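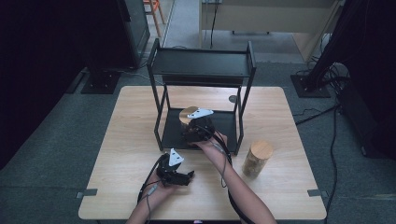

HOW-TO / SMALL STORAGE

Setting Up a Two-Tier Shelf for Wood Pieces

Last updated: Wed 27 July

Home Guides Storage Wood Contact

A small metal shelf with two levels will hold most of the turned and cut pieces that pile up on a work table. Place it near the middle of the table so you can reach in from the front.

Start with the lower tray. Short cylinders go here, standing on end. Set the first one down and check that it clears the upper shelf before you add more. Anything too tall to go in and out easily stays on the table to the right of the shelf. Pieces with bark on the sides should stay out too – bark sheds, and the crumbs collect in the tray.

Next, sort the flat pieces. Hold each disc upright by its two sides and look across the face. A warped one goes back in the box.

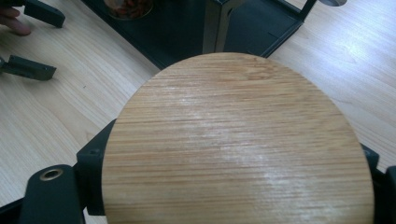

Round disc with fine, striped grain, held on edge.

Discs go on the upper shelf, largest at the bottom, no more than 5 to a stack. If they slide, put a sheet of thin cork under the stack. Upendo Laizer stores hers on edge in a Skedis rack, and that works well for thicker discs.

Wipe the tray with a dry cloth every 2 weeks.

Back to top Next guide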